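# 冷冻牛肉整块解冻后总是出很多血水，煎出来又干，怎么办？

发帖：Danladi　　2018年9月25日

上个月在 Tovico 超市买了一大块冷冻牛肉，当时特价，一块349元，想着分几次吃，比平时零买合算。结果第一次处理就不太顺利。

我的做法是：头天晚上从冷冻室拿出来，放在厨房台面上，连袋子泡在一盆凉水里，第二天早上起来切。切的时候外层已经很软，中间还有一点硬，盆里漏进去不少红色的水，袋子里也有。切成片以后用平底锅煎，下锅没多久就开始冒水，变成了煮肉，颜色发灰，吃起来又干又柴。

剩下的一半我又冻回去了，后来听同事说化过的肉不能再冻，现在不敢吃。

想问几件事：

- 血水多是肉本身的问题，还是解冻方法不对？
- 煎的时候出水，是锅不够热吗？
- 冻回去的那一半还能不能吃？
- 以后再买大块的，怎么分装比较好？

家里冰箱是普通两门的，冷冻室不大，没有真空机。锅是 Miler 的不粘平底锅，28厘米，炉子是燃气灶。谢谢。

---

**Namby 厨房老用户**

一个一个说。

红色的水不是血。屠宰的时候血基本放掉了，流出来的是肉里的水分，带着肌红蛋白，所以是红的。冷冻时水结成冰晶，冰晶把细胞撑破，解冻后水就留不住了。冻得越慢，冰晶越大，出水越多。整块大肉放进家用冷冻室，中心要很久才能冻透，出水多一些属于正常情况。如果买来就是冻好的，那也要看运输和卖场里有没有反复化冻过。袋子里如果有一层厚厚的碎冰碴，一般就是化过又冻的，下次别买这种。

解冻方法也有问题。在台面上放一夜，外层早就到室温了，中间还是冰。外层这几个小时里一直在往外流水，细菌也在长。9月份很多地方夜里还有二十多度，更不合适。

建议放冷藏室解冻。冷藏室调到4度以下，肉放在最下面一层，底下垫一个有边的盘子，免得水滴到别的菜上。小块一夜，大块要2天，再厚的还要更久。赶时间的话可以用冷水，但袋子必须密封不漏水，半小时换一次水，化好马上做，不能泡着去睡觉。热水不要用。微波炉的解冻档我不推荐，边上容易先熟。

煎肉出水，原因一般是这几个：

1. 表面没擦干。下锅之前用厨房纸两面按一按，湿了就换，一直到纸上没有明显水印。
2. 锅不够热，或者一次放得太多。28厘米的锅，肉片之间要留空隙，宁可分两次煎。
3. 下锅就不停翻动。
4. 提前撒了盐，又没有等够时间。要么下锅前现撒，要么提前四十分钟以上撒好，放冰箱里不盖盖子。中间那十几二十分钟最尴尬，水刚被盐拔出来，还没有吸回去。

不粘锅不适合空烧到很高的温度，涂层受不了。有铸铁锅或者厚一点的不锈钢锅最好，没有的话就放薄薄一层油，中大火热到油面出现细纹再放肉。

再说部位。同样叫牛肉，腿肉和里脊差得很远。你那块特价的，如果标签上写的是牛腱、牛腩或者后腿，再怎么煎也是柴的，应该拿去炖。适合煎的是里脊、外脊、眼肉、上脑这几个部位，肉里能看到细的油花，有的旁边还会带一层油。

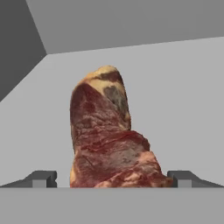

油层不要全切掉，留半厘米左右，煎的时候先把带油的一侧竖着贴锅底，煎出油来再煎两面，这样连额外的油都可以少放。外脊和油之间常有一条筋，用刀尖隔两厘米划一刀，受热以后肉片不会卷起来。油层太厚的可以片下来，另外熬油炒青菜。

切的方向也要看。找到肉纤维的走向，刀和它垂直，切断纤维，嚼起来就不费劲。冻肉在半软的时候最好切，表面能按下去一点，中间还硬，这时候切片厚薄均匀。等全部化软了再切，刀一压就变形。

冻回去的那一半，我的意见是扔掉。严格说，在冷藏室里化的肉，没有离开过冷藏，再冻是可以的，只是口感差一些。你那块在外面放了一夜，情况不一样，煮熟也不保险。心疼钱可以理解，下次少买一点。

---

**路过的小馆子后厨**

同意楼上，补充一下分装。

买回来如果是鲜的，当天就分。按一顿的量切好，一份一份用保鲜膜贴着肉包紧，把空气挤出去，外面再套密封袋，压平，写上日期和部位。压平很要紧，薄的冻得快、化得也快，还能竖着放，省地方。刚放进去的时候不要摞在一起，贴着冷冻室的壁放，冻硬了再收拾整齐。

没有真空机不要紧，拿一盆水，袋口留一条缝，慢慢把袋子按进水里，水会把空气压出来，最后封口。注意别进水。

如果买来就是整块冻的，又只想用一部分，可以请卖肉的师傅用锯骨机锯开再带走，多数摊位不收钱。超市冷柜里的就没办法了，只能整块放冷藏室化到半软，切开，用不完的马上冻回去，这一步动作要快。

家用冰箱冻的肉，三个月之内吃完比较好。表面发白发干的地方是冻伤，可以削掉，不影响安全，只是难吃。

真空机其实也不贵，我家里用的那台189元，封大块肉够用了，袋子要另外买，有纹路的那种，光面的抽不干净。

---

**Danladi（楼主）**

谢谢两位。标签找到了，写的是后腿，难怪。冻回去的那一半已经扔了。

昨天另买了一小块外脊，照着擦干、油热了再下，这次没有出水，颜色也煎出来了。不过火可能大了，油烟有点重，抽油烟机开到最大还是呛。后腿肉以后打算拿来卤，有没有人知道卤之前要不要先焯水？我看有的说要，有的说泡一泡就行。

---

**Namby 厨房老用户**

要焯。冷水下锅，放姜片，水开以后撇掉浮沫，再煮两三分钟捞出来，用温水冲。不要用凉水冲，肉会收紧。后腿卤的话切成拳头大的块，小火一个半小时左右，关火以后在汤里泡着，凉了再切片。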